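The pink ball and other things from the Stultton table

Last updated in November
914 views · 17 comments · 2 shares

I am Kaja Navickas and I keep this gallery for the families who follow our small group at Oria. I start with the ball. It is a children's basketball, and it was a present from Reet Ozoliņš, who found it in a school supply shop and carried it home in her coat pocket, without air.

1. The name side

What I like most is that the ball has a place for its owner. The white Chinese words are 班级, class, and 姓名, name, and each one has a line to write on. Eglė Mägi says every school ball should have this, and I agree, after all the years of balls with no name in our hall cupboard. The seams are a darker pink, and the rubber has the small bumps which a real basketball has.
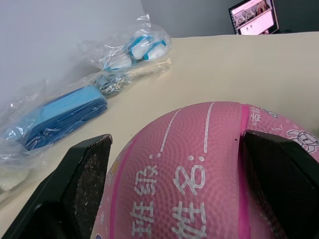
2. The ball and the bags

On the cream table you can find the ball again, now with a row of clear plastic bags behind it. For those who like sorting, from left to right: dark gray and black metal parts, salmon-pink and off-white plastic, blue parts, a small bag of silver metal bits, and then white and light blue plastic. The long beige rod lies near the bags on the right. 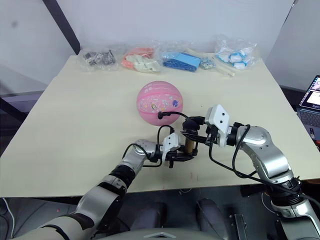
Tõnu Krūmiņa is the one who believes in clear bags. Before, we used old tea tins and wrote on the lids, and the lids went on the wrong tins – I was guilty of this more than once. With the bags it is enough to look. He would like to have paper labels too, but we still discuss in which language.

Several people wrote to ask about the size of the ball. I did not measure it, sorry. Reet remembers that the shop had the same one in yellow and in green, and she will look again when she goes to Strazds. If you want one, please write to her before she leaves, and say which color.

17 comments · Share this page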